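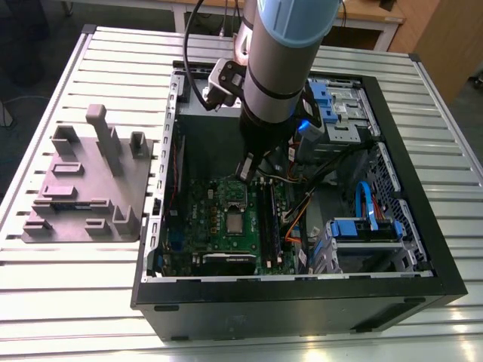
Inside the Desktop: Notes for Week 3
Computer Repair Basics, Malance Adult Learning Center
Tuesday, November 7, 2023

Welcome back, everybody. Last week was mostly vocabulary, and I know some of you were itching to get a side panel off. Tonight we do that, and these notes are meant to sit next to you on the bench while you work - scribble on them all you like, I have plenty of spares.

Before you open anything

Shut the computer down properly, switch off the power supply at the back, and pull the cord. Then hold the power button in for a few seconds. Lay the tower on its side with the removable panel facing up. You can work on a standing tower, and I did for years, but the light is better this way and a dropped screw is a good deal easier to find. Touch bare metal on the case before you reach in, and wear the wrist strap if you have one.

Finding your way around

Start with the motherboard. It's the biggest flat thing in there, very often green, and nearly everything else plugs into it. Look for the square processor area next. In most of our machines a heatsink and fan will be sitting on top of it, and those stay put tonight, please! We'll take them off in week 4, when the thermal paste arrives.

The memory slots are the long narrow ones close to the processor. You may well find a bundle of power wires lying right across them, black, orange, yellow and white all together. Ease the bundle to one side with the back of your hand and don't tug on it. If it won't move far enough, find where it plugs in, take a phone picture, and only then unplug it.

The graphics card, if your machine has one, is the board with a metal bracket at one end. There is usually a screw at the bracket and a little catch on the slot itself. I've seen people forget the catch more often than I can tell you (myself included, with a card that wasn't mine).

Drives live in a metal cage or bay. On a lot of office towers the latches and caddies are colored plastic, blue for instance, and that's the maker's way of telling you where to press. Thin flat data cables, the SATA ones, pull straight out by the plug. Some have a small metal clip to squeeze first.

If a light is on

Any light glowing inside the case means there's still power somewhere. Hands out, check the cord, and wait for it to go dark before you touch a part.

For the bench tonight

Sketch your own motherboard and label the processor, memory, graphics card and drives. Take out one memory stick and put it back until both ends click. Allow 20 minutes for the sketch, and bring it next week.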